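Section 4. Conditioning and Seasoning a Wooden Worktop
Maltum Hard Oil, two-coat system
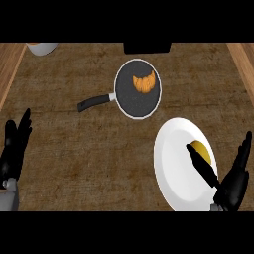
4.1 Before you start

These instructions apply to solid wood tops that have been sanded to bare wood. Tops previously finished with lacquer must be stripped as described in Section 3. Do not apply the oil over wax, silicone polish or factory sealer.

Room temperature must stay between 60 and 80 °F during application and curing. Turn off fans and close floor vents near the work area.

You will need:
Maltum Hard Oil, one 335 ml can
Fitgate white applicator pad
Lint-free cotton cloths
Vacuum with brush head
Nitrile gloves

4.2 Applying the first coat

1. Clear the top and vacuum the surface, including the edges and any sink cutout.
2. Stir the oil with a flat stick until no sediment remains on the bottom of the can. Do not shake.
3. Pour a small amount onto the wood and spread it with the pad, working along the grain.
4. Leave the oil for 15 minutes. Add more to any area that turns dull.
5. Wipe off all remaining oil with a clean cloth. The surface should not feel tacky.
6. Coat the underside in the same way if it can be reached. Untreated undersides take up moisture and the top may cup.

CAUTION: Oil-soaked cloths can ignite on their own. Lay them flat outdoors to dry, or put them in a metal can filled with water and close the lid.

4.3 Applying the second coat

1. Wait 24 hours.
2. Rub the surface lightly with the dry pad. Remove the dust.
3. Repeat steps 3 to 5 of 4.2, using half as much oil.

Note: End grain absorbs more than face grain. A third coat on end grain only is permitted.

4.4 Curing

Light use is possible after 2 days. Keep water off the surface for 4 days. Do not cover the top with mats, cutting boards or plastic sheet during this time.

4.5 Routine care

Wipe up spills promptly. Wash with a damp cloth and mild dish soap, then dry. Use a trivet under hot cookware. Do not use bleach, ammonia or scouring powder.

Recoat when drops of water no longer bead. For ring marks and shallow scratches, see Section 5, Spot Repair.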